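4.2 Block clearing with the Skimstead kit

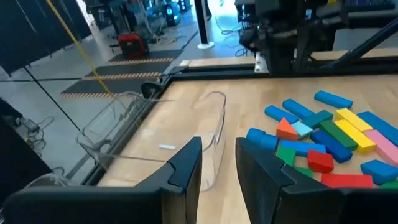

Figure 3. Wrist-camera view during the block-clearing task, with the clear bin to the left of the pile.

The Skimstead kit is sold as a tabletop manipulation package that a small lab can put to work "before lunch." We unpacked ours in the morning and had it moving by late afternoon, so the claim holds for any lab willing to eat at five. The kit includes a two-finger gripper, a wrist camera, a calibration card, and a policy server the vendor calls Avent. It also includes a printed manual of 30 pages, of which 29 concern safety and one concerns the robot.

For the clearing task we used colored toy blocks of mixed shapes, piled on a light wooden tabletop beside a transparent bin (Figure 3). The arm had to pick up the blocks one at a time and put them in the bin. An operator at the Brorthorpe lab rebuilt the pile by hand before each trial, with instructions to be careless. Most of us found this easy. Kalkidan Degefa, who ran the larger share of the trials, had to be asked twice to stop sorting by color.

We chose a clear bin on purpose. The vendor's demonstration uses an opaque white one, and the product sheet says that the perception module handles "all common household containers." Thin transparent walls offer a camera very little beyond a few highlights and reflections, and we consider them common in households. The fingers are also large in the wrist view and hide part of the near side of the workspace, so a block at the front of the pile may be partly covered just when the policy needs to see it. The manual recommends an approach "from a favorable angle" and leaves the choice of angle to the reader.

We ran 300 pick attempts with the factory settings, then repeated the series after the tuning procedure described in Section 3.4. An attempt counted as a success only if the block came to rest inside the bin. We mention this because the software that comes with Avent logs a success when the gripper opens, wherever it happens to be at the time. By that measure the kit is nearly flawless, and so is a person dropping a plate.

Shape mattered more than color. Flat-sided rectangular blocks gave the fingers something to hold, while cylinders tended to roll and the triangular prism was best approached across its parallel ends – a fact the default grasp planner discovered only by accident, and then forgot. Long blocks lying side by side were sometimes gripped as a pair. The log records such a grasp as one object, and we scored it as a failure even when both blocks reached the bin.

We compared the kit with the Hendriks controller on the same task, keeping the gripper and camera unchanged. Hendriks took longer to set up and has no opinion about lunch. Its grasp planner did, however, let us exclude approach directions by hand, and this removed most of the rolling failures. Avent offers a similar option in the paid tier, which we requested in April. Support answered within 2 hours to say that our request had been received. Results for both controllers are given by block shape in Table 2.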